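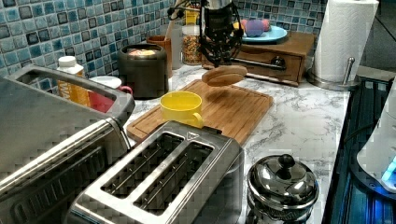 Figure 3. Kitchen counter used in the Kistow trials, with the gripper, a bread roll, the cutting board and the yellow mug.

4.2 Placement on a cluttered counter

The second set of trials tested whether the Trelen planner could choose a resting place for an object when most of the counter was already in use. The earlier set, described in Section 4.1, used a bare table and told us little about how the planner would do in a home. For this set we kept the large items in one layout, including the toaster oven, the two-slot toaster and the wooden cabinet. The target in every trial was the cutting board. The board sits at an angle to the counter, and a mug on its left half takes up part of the surface.

We ran 2,626 trials. In each one the planner received the goal as a short written instruction and had to pick a release point, a release height and an approach path. The baseline was the Shawky planner with its default settings. Both planners used the same grasp model, so differences in the results come from the placement step. A trial counted as a success if the object came to rest fully on the board and no other object was moved.

Of all the trials, 600 were set aside before tuning and were used only for the results in Table 2. The baseline failed most often by bringing the wrist too close to tall objects at the back of the counter. Trelen had fewer failures of this type. Its own most common failure was a release that was too high, after which the object rolled. Shiny metal surfaces also hurt both planners, as depth readings on them were often missing. We filled the gaps with the last valid reading and did not try other methods.

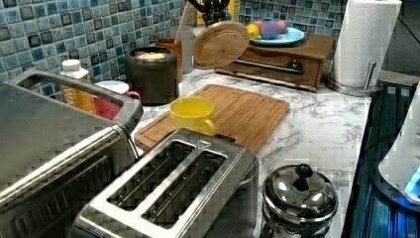

Beathag Jardine, commenting on a draft of this section, asked whether a fixed layout lets the planner learn the counter instead of the task, and suggested that the large items be moved between blocks of trials. We agree that this is a limit of the present design. A smaller test with 4 layouts is reported in Appendix B, and the drop in success there was 13 percentage points for the baseline. The drop for Trelen was smaller, but the test was too short to support a firm claim. Release height was not varied in that test.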